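The Chore Report: Still Doing My Own Lids

Posted 7 Feb 2024 in Machines at Home

Every winter my inbox fills up with videos of robots making breakfast. The robots are getting better looking. The breakfasts are getting better looking too. I have a kitchen, two working hands and a dishwasher that somebody else in my house loads like a raccoon, so I am exactly the customer these people are after, and I would like to know when I can stop.

The short answer this month is that you can stop vacuuming, if you haven't already. The rest of the list is coming along at the speed of a teenager asked to bring down the mugs.

I put the question to Kyu-ri Ha, who spent three years at Maeng teaching arms to pack cosmetics and now works on kitchen tasks at a small outfit called Trilta. She was kind about it. Her view is that folding a towel is close to solved, folding a fitted sheet may never be, and that most of us can't do the second one either, so we should be careful about throwing stones. Loading a dishwasher works if the dishes are the ones the machine practiced on. Bring in your grandmother's gravy boat and it will stand there thinking about its choices.

What surprised me was the thing she called hard. I had expected eggs, or knives. She said jars.

Think about what you do when you open one. You pick it up with one hand, feel how heavy it is, guess whether the lid twists or pops, and change your mind halfway if you guessed wrong. You squeeze enough to hold it and a little less than it takes to send it across the room. You do all this while talking on the phone. A machine has to be taught each of those steps, and then taught them again for the next jar, because the people who design lids have apparently never met one another. There are twist lids, flip lids, clamp lids, lids you press down and turn, and lids with a button that has to be pushed in the right place before anything else will happen.

Trilta's approach is to have people do the chore over and over with a gripper in their own hand, camera attached, so the software can learn from the way a person goes about it. Ha's group has collected 3000 of these runs on containers alone. I asked whether that was a lot. She said it sounded like a lot until you visited a supermarket.

The numbers at the end of all this practice are decent, if you read the small print. On jars it had seen before, the arm got through 23 openings in a row without a person stepping in. On new ones the streak was shorter, and she asked me to leave it at shorter. It also takes its time. I once watched an arm line itself up with a lid for so long that I started to root for the lid.

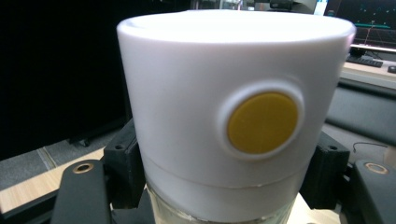 Shop floors are a different story, mostly because shop floors cheat. Alfie Wragg runs the packing side at Fameo, in Grastthorpe, where they fill gift boxes with tea, candles and the kind of soap you're not allowed to use. He has 16 people on a shift and one arm, bought last July. The arm puts the same tin in the same corner of the same box, 600 times before lunch, and he has no complaints. Everything it touches arrives facing the same way. When the supplier changed the tin, only a little, the arm spent the better part of a morning putting its fingers down on nothing.

Wragg's people still do the ribbons. They also do the tissue paper, the checking, the odd sizes, and the arm, in the sense that one of them now looks after it. He thinks that job will be around for a while. Asked what he'd want automated next, he didn't mention packing at all. He wants something that will sweep up the shredded paper and not eat the ribbon.

I'd pay for that too. I would also pay for a machine that took everything out of the dryer within an hour of the buzzer, folded or otherwise, and for one that could tell which of the plastic tubs in my cupboard still had a lid somewhere on this earth. Ha says the second is a sorting problem and very doable. She didn't offer a date, and I noticed her own tubs, on the shelf behind her during our call, were in no better order than mine.

Next month: lawn mowers, and why my neighbor's keeps visiting. If you own one that has gone missing and come back, write in.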